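Workshop notebook - kettle limescale, October

Picked up the descaling work again. Last entry left off with the citric acid at two strengths and no decent control, so the first job was to make one. Filled three jars from the cold tap in the back shop, one from the softened line, and boiled each down by half on the hotplate. Hard deposit in all three tap jars, a thin film in the softened one. Kept the jars. Labels are on the lids, which was a mistake, as lids move. Relabeled on the glass.

Water first. Chak-lun Poon ran the hardness titration twice and got the same number of drops both times. Our supply is hard by any chart. It is harder than it was in spring, when the supplier was still drawing from the Stekside side. I don't have a figure for then, only the old strip taped into the previous notebook, and the strip has faded enough that I would not want to argue from it.

Test coupons are stainless offcuts from job 3365, sheared to the size of a playing card and deburred. Coupon stock is down to 66. Each gets a stamped number, a wipe with alcohol, an hour in the drying oven at low heat, and a weight. The balance drifts when the compressor is on. Weighed everything with the compressor off and the door shut, three readings per coupon, middle reading kept.

Scale growth method: coupon hung on a nylon line in a beaker, tap water, gentle boil, top up from a second beaker that is already hot. Cold top-up makes the deposit come off in flakes and wrecks the weight. Eight hours gives a coat that is gray-white, rough, and holds up to a fingernail. Four hours gives a coat that doesn't. I am using eight.

Acids on the bench:

Citric, food grade, from the Bimport drum. Mixed by weight.
White vinegar, store bought, used straight.
Sulfamic, the Rolleck powder, mixed to the strength on the tub.
Plain hot water as the blank.

All at 50 C to start, in the water bath, no stirring. Pull at ten minutes, rinse, dry, weigh. Then back in for another ten, same again, until the weight stops changing or I run out of afternoon.

Results in words, numbers are in the spreadsheet. Sulfamic is fastest by a clear margin and had bare metal on the lower half of the coupon at the first pull. Citric is second. Vinegar is slow, and the smell means the hood has to run, and the hood pulls the bath temperature down a degree or so. Hot water did nothing measurable, as expected.

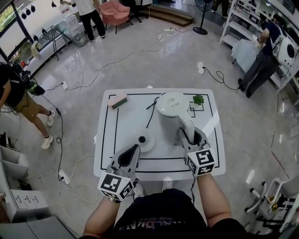 Citric has one problem worth writing down. On coupon 14 and coupon 17 the weight went down for two pulls and then came back up slightly. Checked the balance, checked the drying, repeated on coupon 21 and saw it again. I think it is calcium citrate dropping out of a bath that is too hot and too loaded. There was a fine white powder on the bottom of the beaker that did not go back into solution with stirring. The same batch at room temperature did not do it. It took a good deal longer, but the bath stayed clear and the weight only went one way.

So the advice on the old wall sheet, which says to bring the citric mix to a full boil and leave it, is probably wrong for anything heavily scaled. For a light film it makes no difference. For a thick coat I would use it warm, change the bath once, and skip the boil. Chak-lun disagrees about the bath change and thinks a larger volume does the same job with less handling. Fair point. Will run both.

Sulfamic notes. Gloves and goggles, and keep it well away from the bleach shelf. It left no mark on the stainless at ten or twenty minutes. I left one coupon in over lunch and it came out with a dull patch where it had been resting against the glass. Could be the acid, could be the original mill finish showing where the scale had been. Under the loupe it looks like finish. Not certain, so not writing it on the sheet.

Seals. The question from Kwan was whether any of this attacks silicone. Cut rings from the sheet in drawer 3644, measured thickness and Shore hardness, and put them in jars with each acid at room temperature. They have been in since the morning. Nothing to see yet and I would not expect anything. The jars go on the top shelf with a date on the glass this time. First check at one week, second at four.

Brass is a different matter. One of the old fittings went in the citric with a coupon by accident, and it came out pink in places. That is zinc leaving the surface, or copper plating back, or both. Pulled it, rinsed it, put it in the scrap bin. Anything with a brass fitting should be done with the fitting out.

Rinsing. I had been using tap water for the rinse and drying straight off, which puts a little hardness back on every time. Weighed a clean coupon before and after five tap rinses and could see the gain. It is small, but it is bigger than the difference between two of the citric runs. Switched to distilled for the final rinse. Runs before coupon 12 are marked in the spreadsheet and should not be compared closely with anything after.

Open items:

Repeat citric at 30 C and at room temperature, fresh bath each.
Large volume against bath change, two coupons each.
Get a second thermometer. The one in the bath and the one in the hood disagree by more than I like.
Find out what the anti-caking agent in the Rolleck tub is, the label only says "inert."
Order more nylon line.
Take down the wall sheet once the repeat runs are in.

Bath drained and neutralized with soda, pH paper read seven, went down the sink with plenty of water. Hood off, compressor back on at 5:20.

Recent entries
Hardness strips against titration, first pass
Drying oven: replacing the door gasket
Balance drift and the compressor
Citric acid, two strengths (incomplete)
Stamping small coupons without bending them
Inventory of drawer stock, silicone and nitrile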